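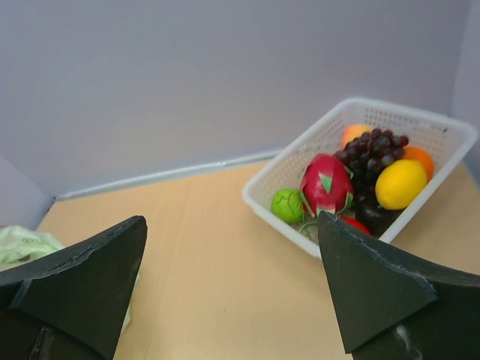

Bag, Basket or Both

Mixed fruit is usually bought together and stored together, and the container is chosen last. The choice affects how long a pound of grapes stays firm and how often the pile has to be turned over.

A rigid basket holds its shape under load. Perforated walls let air reach the sides of the pile, though the center gets far less of it. Heavy items such as lemons belong at the bottom or against the wall. Grapes bruise at the stem first and should sit on top, in one bunch. A peach should not carry weight at all.

The Moltis kitchen range lists its medium basket at 320 grams empty. Leclerc sells a shallower one, 46 millimeters less in depth, which limits stacking to nearly 2 layers. For soft fruit the shallow version is the better buy.
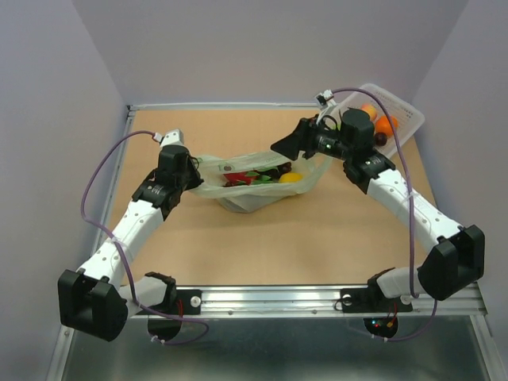
Bags are cheaper and take up no room when empty. Their weakness is support: the film follows the fruit, and every contact point becomes a pressure point when the bag is lifted. A workable routine uses both, with a translucent bag standing on the table near a clear plastic basket while the contents are sorted. Firm fruit goes into the bag. Soft fruit goes straight into the basket.

Moisture is the second problem. Closed film traps it, so a bag should be left open at the neck and washed fruit dried before it goes in. 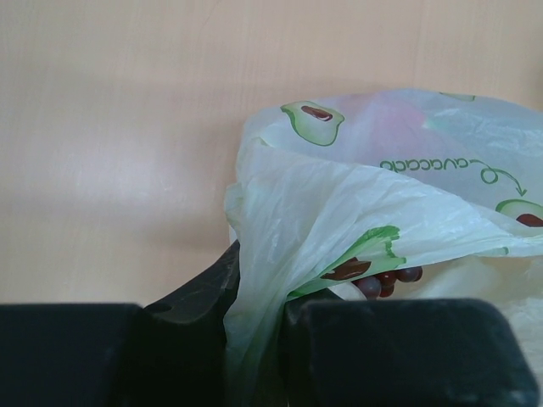

Skidon Magazine | Home Storage Desk
Text: Wissam Khoury

Printed film has one practical drawback. A bag covered in green avocado halves shows its contents only as patches of color, and a reddish blur could be several things. Anyone who keeps more than one such bag should add a tag at the neck with the contents and the date of purchase.

Tranthorpe makes a reusable tag with a slotted end. Masking tape also works.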